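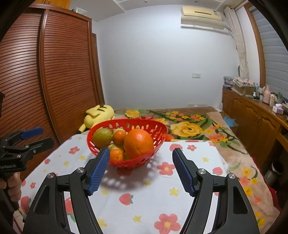
赤いプラスチックのかごに、大きさの違う果物をひと盛り。下の白い布は花といちごの柄です。

かごひとつで果物が長持ちする、我が家の置き方

二月に柑橘をたくさんいただいて、うれしい反面、箱の底でいくつかだめにしてしまったことがありました。気づいたときには下のほうがふかふかの青かびで、まわりの子まで道連れです。あれ以来、果物は箱のまま置かず、穴のあいたかごに移して目の届くところに出すようにしています。もう何年も続けているやり方なので、少し長くなりますが書いておきますね。

かごは穴あきの浅広がりが使いやすい

いろいろ試しました。藤のかごは見た目がすてきなのですが、汁がしみると落ちませんし、陶器の深鉢は底が蒸れます。結局いちばん出番が多いのは、側面に細長い穴が並んだ、ふちの広いプラスチックのかごです。軽いし、流しで丸ごとじゃぶじゃぶ洗えるし、穴のところは古い歯ブラシでこすればすっきりします。洗ったあとは伏せて、しっかり乾かしてから果物を戻してください。ここを急ぐと、せっかくの風通しが台無しです。

ふちが外に開いた形は、奥の果物に手が届きやすいのもいいところ。買い足すなら、ぜひ手を入れてみて、底まで楽に届くものを選んでくださいね。

大きいものは端に、小さいものは手前に

盛り方にも、ちょっとしたこつがあります。大きなオレンジのような重たい実は左右の端に置いて、小さな柑橘はその間と手前に。重い実を上にのせると、下の小さな実がつぶれて、そこから傷みはじめるのです。小さいほうが先にしなびてくるので、手前にあれば自然と先に手がのびますし、子どもたちも勝手に取っていってくれます（皮をテーブルに置いていくのだけは、どうにかならないものでしょうか！）。

緑がかった実は、種類によってはまだ追熟の途中ということもあります。もともと緑の品種もあるので、色だけで決めずに、そっと持って香りをかいでみるのがおすすめです。りんごを一緒に入れたくなりますが、りんごの出すガスでまわりの果物の熟れ方が早まることがあるので、うちでは別の袋に分けています。

積むのは二段まで。我が家のかごなら小さめの柑橘で最大12個くらいが、気持ちよくおさまる量です。あふれた分は新聞紙で包んで、涼しい廊下に回します。

下に一枚、布を敷く

台に直接置いてもよいのですが、私は必ず布を敷きます。穴から落ちるほこりや葉のかけらを受けてくれますし、布ごと外に持っていってはたけば、それでおしまい。白地に花やいちごの散った柄は、果物の色とけんかしないので気に入っています。白いところが多いと、汁がたれたときにすぐ気づけるのもありがたいのです。

柑橘の汁のしみは、見つけたらまず水でよくたたいて、それから中性洗剤を少し。乾いてから日が経つと黄色く残りやすいので、これだけは後回しにしないでくださいね。

寝室に置いてみるという手

以前、友人のヒメナさんの家に泊めてもらったとき、寝室に果物のかごがあって驚きました。でも、夜に部屋へ入ると柑橘のいい香りがふわっとして、なんとも幸せな気分だったのです。真似をしてみたら、うちでは台所より寝室のほうが涼しくて、持ちもよいようでした。暖房の風と日の当たる窓辺だけは避けてください。布団やベッドカバーの上は沈んで倒れやすいので、置きっぱなしにするなら平らな台の上が安心です。

3日に一度、上下を入れかえる

仕上げは、3日に一度の見回りです。全部そっと出して、底にあったものを上へ。やわらかくなった実はその日のうちに食べるか、しぼって炭酸水で割ります。皮のやわらかいところが一か所だけなら、大きめに切り取って……と言いたいところですが、かびが見えたら思いきって処分してくださいね。隣にくっついていた実は、水で洗ってよくふいてから戻します。

かごを空にしたついでに、敷いている布も裏返しておくと、同じところばかり汚れずにすみます。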